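Wiping Tables Is the Hard Part: A Long Coffee with Ilaria Zuccaro

February 11, 2023
By Tuấn Bạch

Ilaria Zuccaro had asked me to come between the breakfast people and the lunch people, when a cafe gets its breath back, and she was already talking when I walked up. She wanted to know whether I had ever paid attention to how I pull out a chair. I hadn't. She told me I would by the time I left, and she was right, because I have been catching myself at it ever since.

Ilaria spent eleven years managing dining rooms before she joined Clerkico, a small company that is trying to get machines to do the resetting work in cafes and canteens: chairs tucked in, tables wiped, crumbs off the floor. Her title has changed a few times. What she does, as far as I can tell, is stand near the robot and be hard to please.

"I was hired to say no," she said, and laughed. "The engineers would show me a table and say, look, it's clean. And I would run my hand along the edge and show them my hand."

We started at the window, which she considers the easy end of the room. A counter has one side you can sit at. The chairs all want to face the same way, and a good reset means they sit square to the glass with enough space to get in between them.
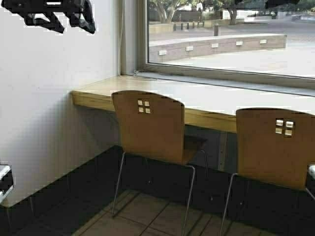
At the window counter, with the gripper up and the plaza outside.

"You would think a chair is a chair," Ilaria said. "But look at what you're asking. It has to find the back of the chair, and the back is curved. It has to decide where to hold. Then it pushes, and the legs are thin metal on tile, so maybe it slides nicely and maybe one leg catches in the grout and the whole thing turns. You or I feel that in the wrist and fix it without knowing we did. The machine has to be told there is such a thing as a chair that turns."

She is fond of those holes in the backrests, by the way. A person reads them as decoration, but to her they are a nuisance with daylight behind them. Bright glass is a trial for cameras in general, she explained, and a counter under a big window gives you deep shadow below and glare above, so the robot's opinion of where the chair ends can change when a cloud goes over. Her team keeps a log of tries at this one chore, tucking in a single chair, and it stood at 1233 when we spoke. Of those, 1002 ended with the chair where she would have put it herself.

I said that sounded pretty good to me. She gave me the look I imagine the engineers get.

"If I had a busboy who left that many chairs crooked, we would be having a conversation," she said. "A kind one! But we would be having it."

We talked for a while about what people expect. Ilaria's mother, who ran a boarding house, keeps asking when the robot will be ready to make a bed, and Ilaria keeps telling her to buy good sheets and be patient. There is a gap, she thinks, between the chores that look difficult to us and the ones that are difficult for a machine. Carrying a full tray from one end of a hall to the other is something robots have gotten decent at, provided the hall is tidy. Picking up a damp napkin that has stuck itself to a tabletop is still an adventure. Her last employer before Clerkico, a lunch place called Drallora, tried a delivery cart from a supplier named Kodell, and she remembers it with real affection. "It was very polite. It would wait behind a customer forever. The soup got cold, but it was polite."

From the window we got onto the subject of the round tables, and here she slowed down and got more serious.

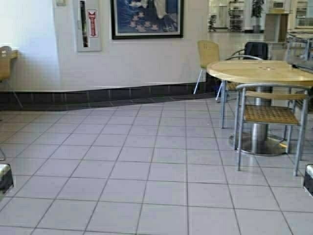

One round table, several kinds of chair, and a good stretch of tile to cross.

"A round table has no front," she said. "At the counter I can say, line up with the edge. At a round table, what do I say? A person sees what is fair. Everybody gets elbow room, nobody gets the table leg. And then the chairs don't match. You have the woven seat on the metal frame, you have the wooden shell with the little holes, you have the black back behind. Every one has a different place to hold and a different weight. Customers love a mix like that, and I love it too. For the robot, each one is a new person to meet."

The pedestal is another matter she could talk about all afternoon. One column in the middle is a gift to anyone sweeping, with no corner legs to work around, but the wide foot at the bottom spreads out just where you'd like to bring a chair leg in, and a machine looking from above may not see the foot at all once the tabletop is in the way. Her colleague Rana (she goes by the one name at work, and I was told not to press) spends much of her week on what Ilaria calls the under-the-table problem. Crumbs live there. So do dropped forks.

And the wiping? I had been saving that one. I do a lot of wiping at home, with two small children and a great deal of yogurt, and I confess I came hoping for good news.

"Wiping a clean table, it can do beautifully," she said. "Back and forth, very even, better than me. Knowing when to stop, no. There are marks that come off and marks that belong to the table. I scratch with my fingernail and I know. It has no fingernail. So it will wipe a scratch for as long as you let it, and leave the jam because the jam is the same color as the wood."

The team has set itself a goal for April: a full reset of 3 tables, chairs and wiping both, with no one stepping in to help. Ilaria wouldn't put odds on it. She did say she has stopped bringing a book to the sessions, which she used to do in the early days while everyone waited for something to restart, and I took that as a hopeful sign.

I asked whether the people she used to manage should be worried. She turned her cup for a while before she answered.

"I think about them a lot. The closing shift is hard on the knees and hard on the back, and if a machine took the floor and the chairs, I know people who would send it flowers. But they also notice things. The lady who always sits in the corner didn't come today. The little boy left his hat. I would want somebody in the room for that, and I say so in every meeting, and they are tired of hearing it."

When we got up to go I pushed in my chair, a bit more carefully than usual, and stood back. Ilaria walked around, moved it over by the width of a thumb, and asked if I had time for another coffee. I did.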